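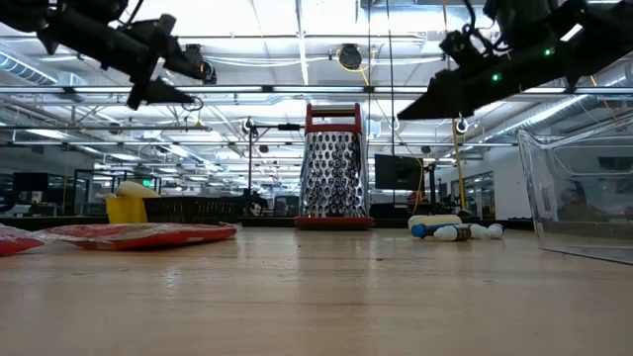
The test kitchen at Falenine buys its graters in pairs and keeps a written record of each one. The head of equipment, who has run the bench for the small housewares retailer through most of its life, describes the record as "a ledger with crumbs in it". A box grater is logged when it arrives, used under a fixed routine, and logged again when it is retired. The type under discussion when we met was the tall, stainless steel kind with a red plastic handle over the top and a red base underneath, set upright on a pale wooden tabletop with a few packets and a low slotted basket nearby. It is a plain object, and the equipment head had a great deal to say about it.

May 2024
By the housewares desk
Reading time: 5 minutes

"People look at the holes," the equipment head said. "I look at the handle and the foot. The holes on most graters in this price range come from similar tooling. The handle is where the maker has decided how much to spend."

The concern is load. When a person grates hard cheese, the free hand presses down through the handle while the other hand drives the block against the face. On a poor design the handle flexes, the body leans, and the lower edge travels across the worktop. Falenine measures that travel in millimetres over 96 strokes, with a set weight hung from the handle. A grater which moves more than 19 millimetres is sent back to the supplier with a note.

"We used to do 50 strokes," the equipment head said. "It was not enough. Some bases only start to creep once there is a bit of grease under them."

The retailer stocks two box graters at present. One comes from Skaredix and has been in the catalogue since the start. The other, from Ağca, was added last year after a long exchange over the fit of the base. The first samples had a base that could be pulled off with two fingers. The second samples had a base that could not be removed at all, and this caused its own trouble, as water sat in the seam after washing.

"I asked for something between the two. It took them four attempts. The third was the best, in my view, but it cost more to mould and they would not make it."
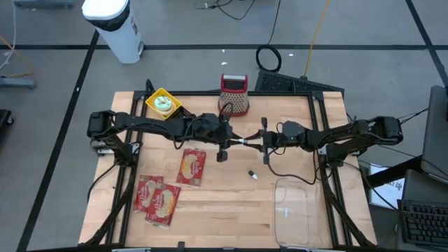
Table surface matters more than most buyers expect. Falenine tests on wood, on laminate and on a sheet of plain glass, and the results differ enough that the three are recorded in separate columns. Oiled wood gives the most grip when clean and the least when fat has been worked into the grain. Glass is steady in its behaviour and unpleasant in its noise. The equipment head prefers wood for the first round of any test and moves to the other two only if the grater has passed.

"If it fails on wood, I am not going to be talked round by the glass."

The routine itself is simple. Each grater gets four foods: a hard cheese, a carrot, a block of chilled butter and a piece of dry bread. The cheese is weighed before and after, and what remains stuck to the inside of the body is brushed out and weighed as well. The butter is there to foul the holes. Bread was added at the request of customers, who wrote in to ask why crumbs made on the coarse face came out in such mixed sizes. The answer appears to be the pressure of the hand, which drops as the piece gets smaller and the fingers come nearer to the metal.

Over the past round the bench recorded 1,244 individual runs. Of these, 752 were on the coarse face, which reflects how customers say they use the tool. The fine face, the one with raised points, accounts for most of the complaints and very few of the runs.

"It is a bad surface," the equipment head said. "It has always been a bad surface. It tears sponges, it holds on to lemon pith, and people put up with it as it comes attached to three sides they like. I have asked two makers to leave it blank. Both said the shops would think it was a fault."

I asked about colour. Red is the commonest request for handles and bases, ahead of black and well ahead of white. The equipment head has no strong opinion on the matter beyond a practical one: a bright handle can be found in a full drawer or a washing-up bowl, and a dark one sometimes can't. Red plastic does show wear. After repeated dishwasher cycles the surface goes chalky along the top of the arch, where it takes the most heat, and the change is logged under appearance and not under function.

Storage was the last subject, and the one on which the equipment head became most definite. A box grater should be kept upright and empty. Stacking spoons inside it bends the small tabs that hold the handle to the body. Laying it flat in a drawer under other things has the same effect over a longer period. A low basket with open sides is suitable for the items that collect around a grater - brushes, sponges, small packets - provided the grater itself is left out of it.

"Put it on the shelf, standing up, facing any way you like. Do not hang it by the handle. The handle is made to be pushed down on, and we have never tested one the other way."

Drying gets the same treatment. The tool is rinsed from the inside, tapped twice and left standing with the base clear of any pooled water. A cloth is not used on the faces at all, as it leaves lint in the holes and does little for the seam. The equipment head keeps a stiff washing-up brush for the purpose and replaces it when the bristles start to lean.

The next round begins in June, with a four-sided model from Galtutar that has a wider body and a lower handle. The samples have already been weighed. The equipment head expects the wider body to reduce travel on glass and to make the grater awkward for smaller hands, and has ordered a second set of cheese for the purpose. Results will go into the same ledger, under the same columns, with one added for grip width.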